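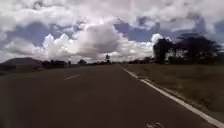 Solstead Distribution Services
Technical Support Log
Subject: Gaps in temperature records, refrigerated deliveries to Flevton
Opened: 17 March 2021
Priority: Medium
Equipment: Kosetti cargo temperature recorders
Status: Closed, with follow-up in April

Problem as reported

The receiving office at Flevton states that temperature reports for refrigerated loads have arrived incomplete. In each case the report covers the loading period at Solstead and the unloading period at Flevton, but part of the drive is missing. The office is required to hold a continuous record before dairy and vaccine shipments can be released to customers. Loads with an incomplete record have been placed on hold until the missing readings are supplied.

The driver display showed no alarm during any of the trips in question. The refrigeration units were inspected by the Berge workshop before this ticket was opened and no fault was recorded.

Initial review

Support requested the report files for the previous 100 trips on the Flevton run. Of these, 17 contained a gap. All of the affected files came from trailers that had received the winter software update. Trailers still on the earlier version produced complete reports on the same road.

The recorder takes a reading at fixed intervals and sends it to the Solstead server by cellular connection. When the connection is lost, readings are to be kept in the recorder and sent later. Coverage between Solstead and Flevton is known to be weak for long stretches, and loss of connection on this run is considered normal. The question for support was why the stored readings were not being sent once service returned.

Step 1. Antenna and cable check. The cable was replaced on one affected trailer. The next report still contained a gap. Original cable returned to stock.

Step 2. Server check. The incoming message log was compared with the finished reports. No readings had been received and then discarded. The loss therefore took place before the data reached Solstead.

Step 3. Direct download. The recorder was removed and read by cable at the bench. The memory held 400 readings and no more. The oldest readings from the trip had been written over by newer ones.
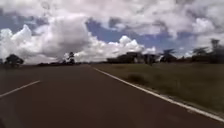

Page 2

Step 4. Review of settings. In the earlier software version, memory size is set by the installer. The winter update returned this setting to the factory value and did not report the change. The update also shortened the time between readings, so the memory filled faster than before. On short city routes the stored data is sent well before the limit is reached, and for this reason the fault was not noticed elsewhere.

Step 5. Correction applied. Memory size was restored to the full value on the bench unit and the reading interval was set back to the interval named in the customer agreement. The unit was then kept without a connection overnight. On reconnection all stored readings were sent, in the correct order and with the correct times.

Step 6. Field trial. The corrected recorder was placed in service on the Flevton run. The first report was complete. The second report was complete but arrived late, as the receiving office had opened the file before the transfer ended. The office has been asked to wait for the "transfer finished" line – it appears at the foot of the report – before saving a copy.

Missing data from earlier trips

Readings that were written over cannot be recovered. For the held loads, the Berge workshop was able to supply records kept by the refrigeration unit itself. These are less detailed but were accepted by the customer's quality office in all but one case. That shipment was returned and a claim has been opened under a separate number.

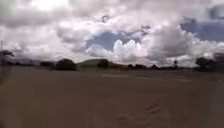

Fig. 3. Open ground with low horizon.

Corrective action

The setting change has been sent to 83 recorders. Units that were parked or out of service at the time will receive it at next power-up. Workshop staff are asked to confirm the memory value on the display before releasing a trailer, and to enter that value on the inspection sheet.

The supplier has been informed in writing and has been asked to list all settings affected by future updates. A reply has been received stating that the matter is under review. Until a full answer is given, no further updates are to be installed without a bench test at Solstead.

Notes for the receiving office

Reports with a gap should still be forwarded to support under this ticket number. Please include the trailer number, the departure time and the original file. Printed copies or screen captures are not sufficient, as the message times are stored only in the file.

Follow-up

A second review of trip reports will take place in April. If a new gap is found on a corrected unit, this ticket will be reopened and the recorder withdrawn from use.

Ticket closed by Technical Support, Solstead.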